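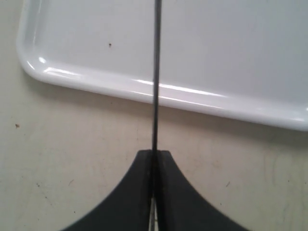 Course Notes / Games and Society / Unit 4

Trick-taking card games: how they work and how they travel

Notes prepared by Giorgia Lo Presti for second-year students. Please read them before the seminar and bring one pack of cards per table.

4.1 What is a trick

In the last unit we looked at games of collecting, where the player tries to make sets. Now we come to a different family. In a trick-taking game every player puts one card on the table in turn, and the best card wins all of them. The small pile of won cards is called a trick. The player who wins the trick usually leads to the next one, that means he or she plays the first card.

Whist, Spades, Hearts, Bridge, Skat, Briscola and Tarot games all belong to this family. They look very different from each other when you see them for the first time, but after you have learned two of them the third one comes quickly. I ask you to keep this in mind during the practical part, when some of you will feel lost.

4.2 The main terms

Lead: the first card of a trick. The suit of this card is the suit led.

Follow suit: to play a card of the suit led. In most English games you must follow suit if you can. In Briscola you are free to play any card, and for this reason beginners often find it easier.

Trump: a suit which beats all other suits. It can be fixed for ever (spades in Spades), decided by turning a card (Briscola, old forms of Whist) or decided by bidding (Bridge).

Discard: to play a card that is neither of the suit led nor a trump. A discard cannot win.

Revoke: to break the rule of following suit when you had the card. Students sometimes mix this with discard. A discard is allowed, a revoke is a fault and has a penalty.

Void: to have no card of a certain suit in the hand.

4.3 Plain tricks and point tricks

This is the distinction I will come back to most often. In plain-trick games only the number of tricks matters. If you play Whist with a full pack, there are thirteen tricks, and it is the same whether you win one with the ace or with the four.

In point-trick games the cards inside the trick have a value. In Briscola the ace counts 11, the three counts 10, the king 4, the knight 3 and the jack 2, all other cards count nothing. The total in the pack is 120, so a side needs 61 to win. It is possible to take fewer tricks than the opponent and still win the game by a good margin. Hearts is also a point-trick game, but turned around, as the points are bad and everybody tries to avoid them.

Haris Jafri asked in last year's group if a game can be both. Yes, it can. Some games give points for the cards and also a bonus for the last trick. Pinochle is a good case to look at.

4.4 Partnership and silence

Many of these games are played two against two, the partners sitting opposite. The partners must not talk about their cards, so the information goes through the play itself. If my partner leads a low heart and later throws away another heart when she could throw something else, I learn something about her hand.

Different places have different customs here. In a number of Briscola circles the partners may make agreed signs with the face, for example to lift the eyebrows or to move the mouth to one side. The other team may watch and try to catch them. In Bridge the same behaviour would be cheating. For us the interesting point is that both groups think their own custom is the natural one.

4.5 A small case: the Ciltville evenings

Panagiotis Obradović and Talha Mughal visited the card evenings in Ciltville and wrote down 236 deals of a local Whist variant. They noted the dealer, the trump suit and the final number of tricks for each side. In 42 of these deals one side took ten tricks or more. The full table is in the reader, please do not copy it without asking them.

What they found useful was not only in the numbers. The older players counted trumps aloud after the hand was finished, as a kind of lesson for the younger ones, and arguments about a revoke were settled by turning over the tricks one by one. Try to write your own field notes with this sort of detail.

4.6 Practical work

Form tables of four. Play 8 deals of plain Whist with a turned trump, then change to Briscola in partnership. You must take out the eights, nines and tens from the English pack, and use the queen in place of the knight.

After each deal write one sentence about a decision that was difficult. Do not write who won, I am less interested in this.

4.7 Questions to think about

Why is it useful to lead trumps early when you hold many of them?

In a game where you need not follow suit, what does a void tell you?

Would Hearts still work with partners?

Reading: chapter 3 of the reader, and the short paper by Saqib Baloch on scoring. The reader has shelf number 634 in the Warraich room. Notebooks are collected in July.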